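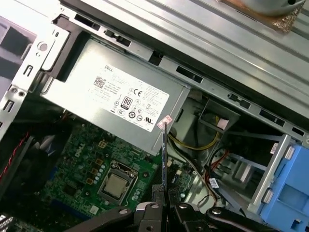
Albertina wanted it written down before anything else that the power supply should be the last thing out of a desktop and never the first, and that we had agreed on this in April and then half of us went home and forgot. So it's written down, Albertina!

Minutes of the Wornwood Repair Bench, taken by me again since I was the one with a pen. We started at 7 in the evening, or a bit after, because the kettle had to be found. Apologies from the Phillips end of the group, who were stuck in traffic.

1. Last time's minutes
Read and accepted with one fix. I'd put that the Helloveck Library wanted laptops. They want desktops, with keyboards, and they'd like the keyboards cleaned first (fair enough, I saw the last lot).

2. Order of work on the Dell desktops
This took up most of the evening and I enjoyed it more than I expected to. We talked with an opened-up Dell on the bench, which beats talking over a diagram any day. The long and short of it is that people have been going for the power supply straight away and then finding that it's still tied to everything else by its cables. Two connectors were damaged that way last month, and one of them was mine.

Agreed order: unplug from the wall, hold the power button in for a bit, side panel off, drives out, then free the power cables from the board and everything else, then memory, then cooler, and the power supply once nothing is pulling on it. Somebody asked if the cooler could come before the memory and the answer was sure, if you've got the room to get your fingers in. We had a nice long detour about whether to photograph the cables before touching them. I'm in favor! I can never remember which way a bundle was routed, and a phone picture costs nothing. That one's a recommendation and the rest is the rule.

Also agreed that we do NOT open the power supply itself, ever, for any reason. If it's bad, it goes in the red bin whole. If it's good, leave the label alone so the next person can read what it's rated for. A few had turned up with price stickers slapped right across the small print, and I spent ages picking at them with a thumbnail.

We use cookies to remember your preferences and to see which pages get read. By continuing you agree to our cookie policy. Accept | Manage settings

3. Memory and processors
We moved on to the board. I'd asked for this item because I keep getting it wrong. 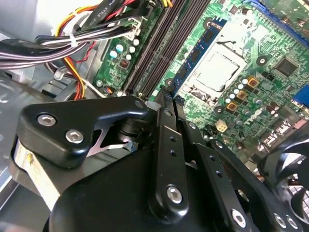 My trouble is the memory, mostly. I press one clip, get impatient, and lift the module by one end, and then it sits there crooked and I feel terrible. The advice was to open whatever clips there are all the way and let the module come up straight. After that it goes directly into an anti-static sleeve, and please, no more stacking them loose in the cookie tin. It's a lovely tin but it isn't for that.

On processors, we decided to leave them in their sockets unless the board is dead. Every board that gets passed on needs one anyway, and the fewer times those retention frames are opened the happier I'll be. Old paste gets wiped off the top with alcohol and a lint-free cloth before a cooler goes back on. Someone had been using paper towels. We had words, friendly ones.

4. Supplies
We have 28 anti-static sleeves left and that won't see us through the next batch. Tretar will sell us a box of 75 at the price we paid before, so I'm to order one. We also need more alcohol wipes, and a decent magnetic tray for screws, because the saucer keeps getting knocked on the floor (I know, I know, it was me). I floated the idea of a second bench lamp. Everybody liked it until we got to the cost, so it's been pushed to next time.

5. Library order
The Helloveck people would like 8 working desktops before school starts back. Albertina thinks we can do it if the parts shelf gets sorted first, and I think she's right, although I'd like it noted that I said the same thing in the spring. We'll sort the shelf at the start of the next session, memory in one drawer and fans in another, with anything untested kept well away from both.

6. Anything else
The door code has changed, ask me in person. Whoever left the good Phillips screwdriver in their coat pocket, please bring it back, no questions asked. Cable ties go in the blue tub now.

We wrapped up at 9:15. Next session same time, and I'm bringing the lemon bars.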